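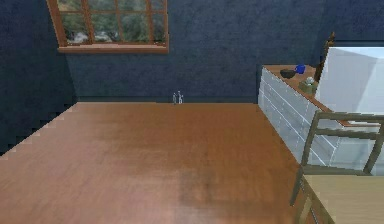
How to get a dull ring off a wood table without wrecking it

Feb 11, 2021

Every spring somebody tells me to rub mayonnaise on a water mark. I've tried it. I got a greasy table that smelled like lunch, and the ring was still there once the oil was wiped away. So I'd go easy on the kitchen cures, and on the pricey bottles too. Most of them just add shine, and shine hides things for a week or two.

First, look at the color of the mark. White or cloudy usually means moisture in the finish. Dark usually means it got down into the wood, and no polish is going to fix that, whatever the label says.

For a white ring:

Clear the table and wipe it with a barely damp cloth. Let it dry for 30 minutes.

Lay a plain cotton cloth over the mark. No prints, no T-shirt logos.

Set an iron on its lowest heat, steam off, and press for 3 seconds. Lift and look. Repeat if the mark is fading — and stop if the finish feels sticky.

Let the spot cool before you judge it. Warm finish can fool you.

For a dark mark you're looking at sanding through the finish and bleaching the wood with oxalic acid. Wear gloves and a mask, and follow the package directions. Don't try it on veneer. I sanded through a veneer top one May and ended up buying a tablecloth.

I've also tested Folby, a wax stick that a reader, Lucian Tănase, swears by. It did fill a scratch. It did nothing I could see for a ring, and it took most of an evening to buff out. He says I used too little. Maybe.

If the mark won't budge after a few rounds with the iron, leave it alone for a while. Some people pay a refinisher at that point. I got one quote for $85 and put a bowl over it.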